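Rorkon Chore Kit — Set-up Guide
Section 4: Preparing the hand-held gripper and the work table

4.1 What the kit can and cannot be used for

The Rorkon kit records a person doing a chore with a hand-held gripper. The recordings are used to train an arm fitted with the same fingers. Before setting up, check that the chore you have in mind is listed as Ready or Supervised in the table of chores (Section 2).

Ready: picking up single rigid items, placing them in an open tray, wiping a flat surface with a folded cloth.
Supervised: sorting cutlery, closing hinged lids, stacking bowls.
Not ready: folding shirts, threading cable, cleaning inside ovens, anything with broken glass.

A chore marked Not ready may still be recorded, but the arm must not be left to do it. In the Ostdale workshop trials, 3636 attempts at Supervised chores were logged and 3273 were finished without help. Most of the remainder were bowls that stuck together. A person working at normal pace was faster on every chore in the list, and users planning to save time should read Section 2 again before going on.

4.2 Before you begin

You will need the gripper, a pair of printed fingers, the hex key from the Jedard tool roll, a foam sheet, and a table that does not rock.

Caution: Disconnect the arm from its supply before working near it. The hand-held gripper is separate from the arm, but the arm may move when its software restarts.

4.3 Fitting the fingers

1. Lay the gripper on its side with the jaws open.
2. Offer up the left finger so that the hole in its mounting tab lines up with the hole in the carrier. Insert the screw by hand.
3. Insert the second screw. Do not tighten either screw yet.
4. Repeat for the right finger.
5. Close the jaws slowly until the gripping faces meet. Adjust both fingers until they meet evenly, then tighten the screws a little at a time, changing sides.
6. Open and close the jaws 25 times. Retighten if either finger has shifted.

Note: Fingers supplied before September use a shorter tab. They fit, but the two types must not be mixed on one gripper. A mixed pair closes off-centre and the recordings will be rejected at import with error 17.

Caution: Printed fingers crack if overtightened. Stop when the screw is snug.

4.4 Preparing the table

1. Clear the table of everything not needed for the chore.
2. Lay the foam sheet flat. It stops small items from bouncing and lets the fingertips press down without damage.
3. If you want a reference line for placing items, draw it on the foam in pen. Use a ruler — a line that wanders is worse than none.
4. Keep cables off the working area. Those that must pass the table should hang to one side.
5. Place the first item where the operator can reach it without leaning.

Note: The foam may be reused. Replace it when it tears or no longer lies flat. Change the side facing up only between sets of recordings, never during one.

4.5 Rest pose and first recording

1. Hold the gripper over the table with the jaws open and nothing between the fingers.
2. Keep it still until the status light stops flashing.
3. Carry out the chore once at an even pace. If an item is dropped, finish the attempt and mark it as failed. Do not pick the item up and carry on.
4. Return to the rest pose and end the recording.

Failed attempts should be kept. Dace Toom's notes on the Tekleab cutlery set (December 2023) found that removing them made the arm's behaviour worse with spoons and had no effect with forks. The cause is not known.

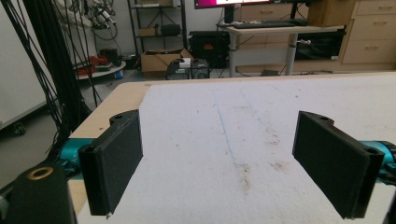

The rest pose is the part of a recording most often done badly, and an arm trained from poor rest poses will hesitate before simple chores. Check the fingers first: they should face each other with their flat faces clear, as these do over the white foam. Print lines on the black pads are normal and need no sanding. The blue line on the foam has faded along its length and should be redrawn if it is to be used for placing items; the brownish marks near its lower end may be left unless the chore being recorded is wiping, in which case fit a clean sheet. Once the pose is steady, continue to Section 5, Importing recordings.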